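Itudton Institute of Technology
Robot Learning Laboratory — Course Handout 8
Teaching by Demonstration: Handheld Devices and Remote Control
Prepared by Rima Shboul and Anas Obeidat
Issued 29 May 2023

1. Purpose of this handout

Students should read this handout before the second laboratory session on demonstration. It covers the two methods used in the course, the handling of the equipment, and the form in which recordings are to be submitted. The mathematics of policy training is treated in the next handout and is not repeated.

2. Two ways of showing a task

In remote control (also called teleoperation), the person moves an input device and the robot arm follows. The arm performs the task during the recording, so every motion in the file is one that the arm was able to carry out. The operator must learn to work through the arm, and first attempts are usually slow. Students tend to overshoot when closing on a small object, and they often stop between one motion and the next to check their position.

In handheld demonstration, the person carries a tracked device through the task and no arm is needed at the table. Motions are quicker and closer to ordinary hand movement. The price is paid later: the path of the hand must be converted into a path for the arm, and parts of it may lie outside the arm's reach or ask for a wrist angle the arm cannot hold. Section 5 describes the check that must be run before a handheld recording is accepted.

Both methods produce the same kind of record, a series of positions and orientations with time stamps. The training software, Votlow, reads either one. A single training set may contain both, provided that each file is labeled with its method.

3. Tracking the hand

The position of a handheld device can be recovered from printed square markers, known as fiducial markers. The size of each marker and its place on the device are known in advance. From the corners of one marker in a calibrated camera view, the software computes where the device is and how it is turned. Placing markers on several faces of a cube allows the device to be turned while at least one face remains in view. 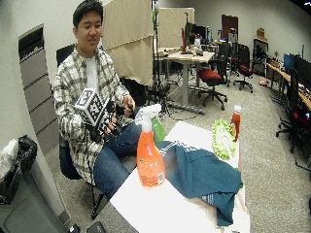
Figure 1. Handheld sensor rig with marker cube, held beside the work table.

Three sources of error should be kept in mind. A marker seen at a steep angle gives a poor estimate of orientation, even when its position is good. Fast motion blurs the marker edges, and the software may drop the frame. Fingers or sleeves can cover a corner. In each case the result is a gap or a jump in the path, and Votlow will mark it in red on the timeline. Short gaps are filled by interpolation. Longer gaps require a new recording.

4. Choosing and arranging objects

Household objects are used in this unit on account of their variety. A spray bottle has a trigger head that must be approached from a suitable side. A squeeze bottle can tip when pushed near the top. Cloth has no fixed shape, and two demonstrations of folding the same towel will never begin from quite the same state — students should expect this and should not try to arrange the cloth identically each time. A duster head with soft fingers is easy to grasp but difficult to place accurately.

Cover the table with white paper before starting. Keep caps closed on all bottles. Vary the starting positions between recordings, including positions near the table edge, but do not place objects where a fall would be likely.

5. Procedure

Work in pairs. One student demonstrates; the other watches the timeline and keeps the written log.

Start the recording software and confirm that the marker cube is detected on all visible faces.
Hold the device still above the table until the start tone is heard.
Perform the task once, at a steady pace. Do not correct a failed grasp by starting over within the same recording.
Return to the starting pose and stop the recording.
Enter the result in the log as complete, partial, or failed.
Run the reach check (menu item Awwad Arm, then Test Path). Keep any file that fails the check, but move it to the separate folder.

Failed demonstrations must not be deleted. They are used in the December session on error recovery.

6. Amount of data

Each pair is to submit 50 accepted recordings of one task. The shared class set, named Cenis, held 1051 recordings at the close of last term, of which 1000 passed the reach check. Students may use Cenis for comparison in their reports but may not count any part of it toward their own submission.

7. Questions for the written report

Compare the length of your handheld recordings with the length of your remote control recordings for the same task. Where does the difference arise?
Select one path that failed the reach check. At which point did it fail, and could the demonstrator have moved differently?
Did your partner's demonstrations differ from yours in grasp or in order of steps? State whether you would train on the two sets together — and give your grounds.

8. Submission

Reports and recordings are submitted through the course page. File names must begin with the pair number, followed by the task name and the method. Questions on equipment should be directed to Anas Obeidat, and questions on grading to Rima Shboul.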